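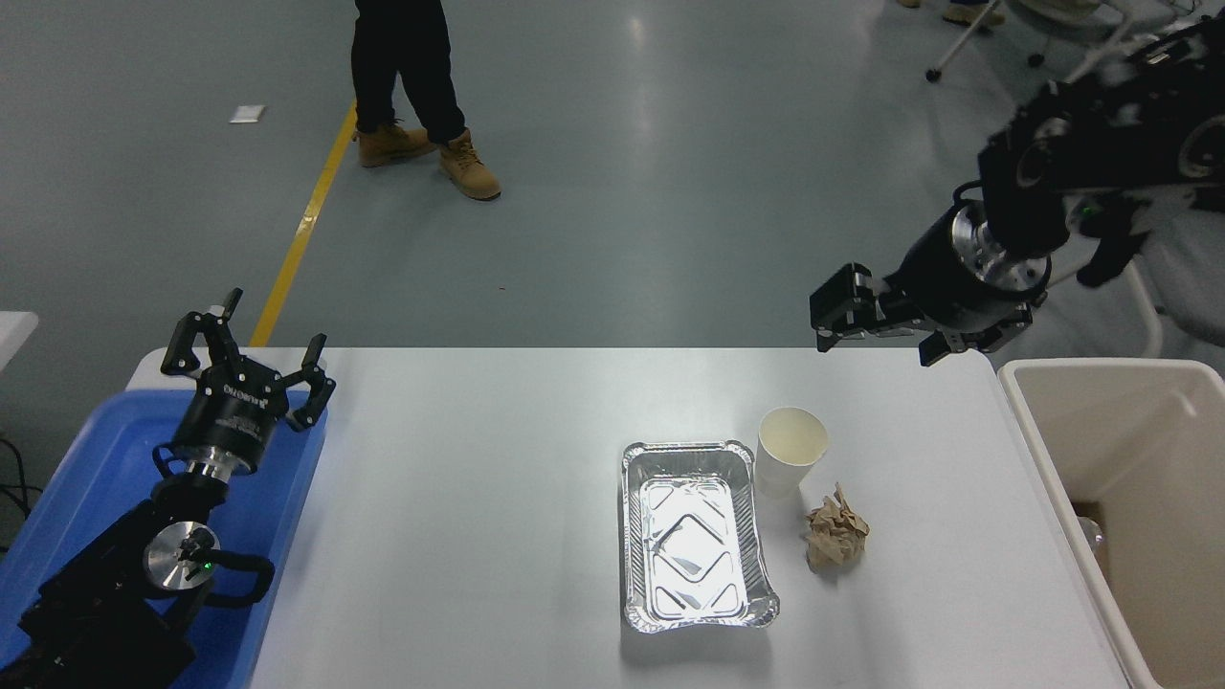

Step 2: Give it some rubbish to clear

You have read the claims and cleared a table. Now for the chore itself, the one any ten-year-old can do and few will.

Put out three things: a foil tray, a paper cup and a ball of crumpled brown paper. Stand an open bin beside the table. Keep the cup upright for the first run, as tipping it over is cruelty and belongs in Step 4.

Start with the paper. It has no proper shape, so almost any grip is the right one, and you will feel clever. Enjoy that.

Next, the cup. Close the fingers slowly and stop the moment it lifts. Too hard and you have a second ball of paper, which the software may well report as a success.

Leave the foil tray till last. It shines under ceiling lights, and shiny things upset depth cameras. It also bends. Go for the rim, and if you have two arms, let one hold while the other thinks.

Score only what ends up in the bin. On our bench at Ziltotcombe we ran the full clear 80 times and got all three items in on 20 of them. Hermenegildo Meléndez, clearing by hand with a mug of tea in the other, remains unbeaten.

So can it do the washing-up yet? No. Can it tidy after lunch? One lunch in four, if you don't mind waiting and nobody has left any gravy.

Step 3: Reset the table

You do this bit yourself. Fish everything back out of the bin and lay it where it was. Allow more time for this than you'd like.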